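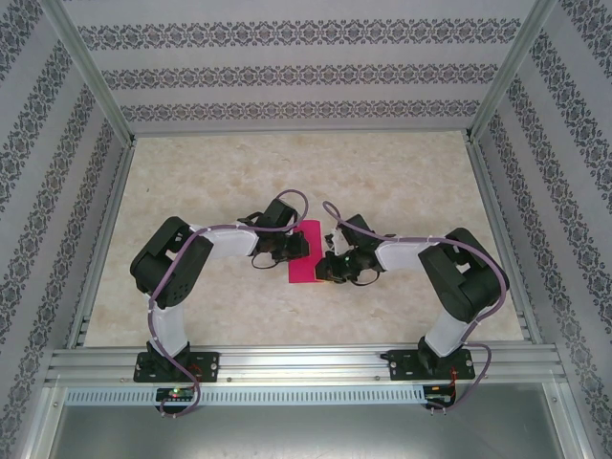 Flallow Wipe-Clean Table Cover, Item 2347

2 min read

Posted 9th July by Selma Leka

If you've ever owned a table you loved too much to eat on, you already know why we started stocking these. Flallow is the table cover we reach for at home, and after a good long while of recommending it over the counter to anyone who would stand still, it's high time it had a proper page of its own.

The cover is a smooth coated cotton with a soft brushed backing, so it lies quietly on the table and doesn't slide when somebody leans over for the potatoes. It has enough weight to hang nicely at the sides, and it's still supple enough to fold up and put in a drawer between holidays. It comes in one size, 40 inches wide and 91 inches long, and you're welcome to trim it with ordinary scissors. The edge won't fray, so there's no need to hem it (though a few of our customers have sewn on a bias binding, and my goodness, it does look pretty).

Choosing a pattern

We carry it in a beige marble, a blue gingham, a deep plain green, and a little scattered leaf print that we call Balach. The marble is the one most people take home in the end. It's a quiet sort of pattern, it forgives crumbs, and it lets you go as loud as you please with everything else. Strong pinks and reds look wonderful against it, and so does a big bowl of lemons. The gingham is more of a summer cloth, to my mind, and the green is the one my sister puts out in November and doesn't take up again until the tulips are out. 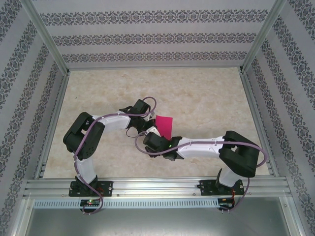

Bright crimson-pink on a beige, marble-patterned tabletop.

Colors do shift a little from one screen to the next, and a pattern that looks pale in the morning can seem a good deal warmer under a kitchen lamp. We're always happy to mail you a swatch. Ask for two if you can't decide, and leave them out on the table for a few days while you go about your business. You'll find yourself liking one of them more.

Measuring your table

Measure the top first, then decide how much overhang you want on each side and add that twice. For everyday meals a short drop is more comfortable, especially with children climbing on and off the chairs. For a craft table you may not want any drop at all, in which case lay the cover on top, smooth it from the middle out, and trim just inside the edge. Round tables are a bit more fuss, but a pencil on a length of string will get you there, and if you cut a wobbly line you can always go around again a half inch in.

Looking after it

A damp cloth and a drop of dish soap will see to most things. Tomato sauce and turmeric ought to be wiped up the same evening, and ballpoint ink is a nuisance however quick you are. Please use a trivet under anything straight from the oven or stove. Don't put the cover in the washing machine or the dryer, and don't iron the coated side. If it arrives with fold lines, spread it out in a warm room overnight and they'll mostly relax, and what's left can be coaxed out with a cool iron on the backing, with a tea towel in between.

For long storage, roll it with the pattern facing out around a cardboard tube. Tihomir Radulović in our cutting room keeps the empty tubes from the fabric bolts and will gladly tuck one in with your order if you write "tube please" in the notes.

What else goes with it

Trurnito clips hold the cover steady on a porch or patio table and fit tops up to an inch and a half thick. They're sold in a set of four. The Triệu placemats are woven, a little rough to the touch, and very nice with the plain green in particular. Neither comes with the cover, but everything will travel in one parcel if you order together.

Returns

Uncut covers may come back to us in their wrapping for a full refund. Once you've taken scissors to one it's yours, I'm afraid, so do measure again before you snip! Swatches are yours to keep, and they make very good coasters.

Questions? Use the contact form or stop by the shop | © Flallow Table Linens | Back to top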